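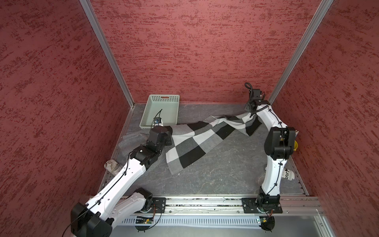 The Kirkley Textile Reuse Office has received many questions from residents about the household clothing collection. This thread sets out the current arrangements. Please read to the end before contacting the office. (1/16)

The collection is open to all households in Kirkley and in the Platine district. Registration is not required. Businesses, theaters and schools should use the separate bulk form, which is available from the front desk on Filten Street.

What we accept: adult and children's clothing, knitwear, coats, scarves, hats, bed linen, towels and curtains. Items may show wear. A missing button or a pulled thread does not disqualify a garment.

What we do not accept: pillows, comforters, carpets, shoes without a matching pair, and any item stained with paint, oil or solvent. Electric blankets go to the appliance counter at the Kotian depot.

All clothing must be washed and fully dry before it is bagged. One damp towel can spoil a full bag within days, particularly in warm weather. Bags found to contain damp items are discarded unopened.

Please fasten zippers and empty all pockets. Keys found during sorting are held at the Filten Street desk for 15 working days. Transit cards are returned to the issuer.

Knitwear should be bagged separately from other clothing. Zippers, hooks and hook-and-loop fasteners catch on loose fibers, and a snagged sweater can seldom be offered again for wear.

Clear or translucent bags are preferred for knitwear. Sorting staff can then direct the bag to the correct line without opening it. Please tie the bag loosely and do not use adhesive tape on the opening. 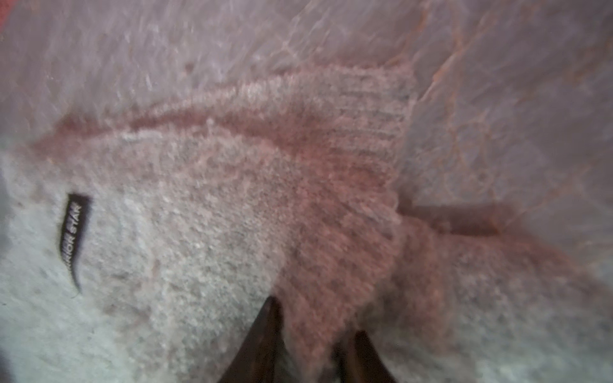
Fuzzy knitwear inside a translucent bag.

Several residents have asked whether brushed, fleecy or looped knits are suitable, given that they pill easily. They are. Pilling is treated as ordinary wear. Residents are welcome to remove the pills with a fabric comb, but this is not expected.

Felted wool is accepted in the recycling stream only. If a wool sweater has shrunk in the wash and no longer stretches when pulled by hand, please mark the bag "fiber." The word may be written on a slip of paper and placed inside.

On moths: if you have found larvae or fresh holes in a closet, place the affected garments in a sealed bag in the freezer for 2 weeks before donating them. Mark the bag "treated." Please do not use mothballs. The smell passes to everything stored nearby and is very hard to remove.

Drop-off points are located at the Kirkley library, the Platine community hall and the Kotian depot. The library point is indoors and follows library hours. The other two may be used until 8 p.m. Please do not leave bags on the ground beside a full container. Rain reaches them quickly, and the contents are then lost.

Home pickup is available to residents who are unable to travel to a drop-off point. The limit is 16 bags per address. Requests made by telephone are normally confirmed by the following working day. Drivers do not enter homes, and bags should be placed inside the building entrance where one exists.

After sorting, garments in good condition are offered through the reuse shop on Filten Street. Warm clothing is set aside first for the winter distribution. Worn cotton is cut for wiping cloths, and worn wool goes to a fiber processor. Remaining material is sent for disposal, and the office continues to work to reduce that share.

A number of replies asked why the reuse shop no longer accepts donations at the counter. The change took effect in April. Bags left at the counter were blocking the accessible entrance and had to be moved by hand to the sorting room several times a day. Counter donations will not resume this year.

Questions about a specific item may be addressed to Santeri Heinonen, collections coordinator, through the office contact form. Please state the type of garment and the fiber content shown on the label. Corrections to this thread, if any, will be posted as replies below. Kirkley Textile Reuse Office, September 2020. (16/16)

Reply from this account: we have been asked whether hand-knitted items without a label are accepted. Yes. If the fiber is known, a note in the bag is helpful. If it is not known, no note is needed.

Reply from this account: the Platine container lid was reported as sticking. A repair has been ordered. Until it is completed, please use the library or Kotian points for larger bags.

Reply from this account: yarn is accepted if it is wound into balls or skeins. Loose or tangled yarn should go in a bag marked "fiber." Knitting needles and crochet hooks must be removed from any unfinished work before it is donated. Sorting is partly done by hand, and needles left inside a bag can cause injury.

Reply from this account: receipts for donated clothing are issued at the Filten Street desk only. Drivers and library staff are not able to provide them. A receipt records the number of bags and the date received. It does not state a value, and the office cannot supply an estimate at a later date.

Reply from this account: baby blankets are accepted with bed linen. Weighted blankets are not accepted at any point.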